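Jimthorpe Robotics Club
Home | Projects | FAQ | Workshop Hours | Contact

Two-Arm Cable Project: Frequently Asked Questions
Last updated: January

What is the project?
Members program and operate a pair of arms that share one tabletop. The current task is cable sorting: separate a mixed pile by type, move each cable clear of the others and place it in a container. The club enters the results in the Sostholm student manipulation challenge.

Who can join?
Any student enrolled in Year 10 or above. First-year university and TAFE students are welcome in the evening group. No prior programming is required, but members who have never used a command line should do the Kolance introductory module first. The module takes six sessions.

How many places are there?
The club is capped at 20 members. When the list is full, names go on a waiting list in order of application.

Do I need my own laptop?
No. Club machines have the control software installed and configured. Personal laptops may be used for writing code and reviewing logs but must not be connected to the arm controllers.

Why cables?
Rigid blocks have a known shape and stay where they are put. A cable changes shape whenever it is touched, and pulling on one end moves whatever is lying across it. The task exposes weak grasp planning very quickly.

What does the workspace look like?
Both arms are mounted along the front edge of the table, inside an enclosure. Containers sit at the back right. Fixed and wrist-level views are recorded.

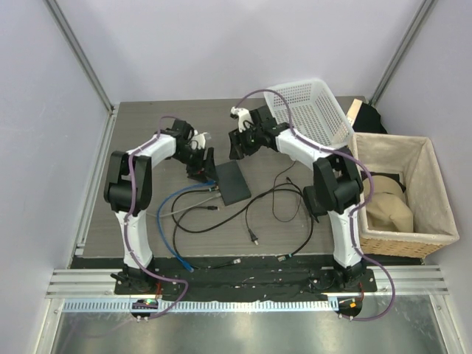
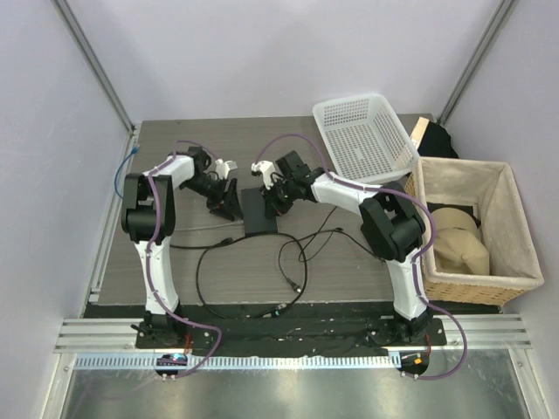
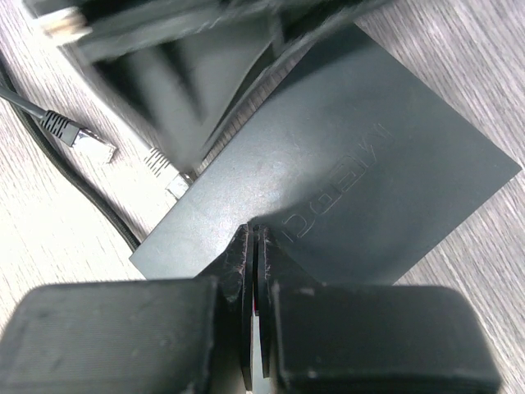 Cable task, Room 2422. First two: fixed view of both arms. Last: close view from the gripper, with network cable ends at left.

How are the arms controlled?
Beginners start with teleoperation. Once a member can complete the basic pick and place exercise by hand control, they move on to scripted motions and then to the learned policies maintained by the Gruber group. Both arms share one coordinate origin. Check which arm is active before sending any command.

How long is a run?
Each competition attempt is limited to 20 minutes, including the time taken to return both arms to the home position. Practice runs follow the same limit.

How is a run scored?
Points are awarded for each cable placed in the correct container. Points are deducted for:
- contact between the two arms
- a cable dropped off the table
- a cable lifted by the connector latch
- manual intervention after the start signal

Flat items on the table are treated as obstacles and may be moved without penalty.

What are the safety rules?
Hands stay out of the enclosure while the motors are enabled. One member holds the stop button for the whole run and does no other job. Long hair is tied back and lanyards come off at the door.

A gripper has stalled. What should I do?
Press stop, disable the motors and note the joint readings before moving anything. Do not force the fingers apart by hand. Record the fault in the logbook, including the arm (left or right) and the script name.

Can I book extra time?
Yes. The room is open to members on Sunday afternoons. Bookings are made on the sheet beside the door, one slot per team.

Is there a fee?
A materials levy is charged each semester. Fee relief is available on request through the student office.

Contact: Jimthorpe Robotics Club, Room 2422
© Jimthorpe Robotics Club. Back to top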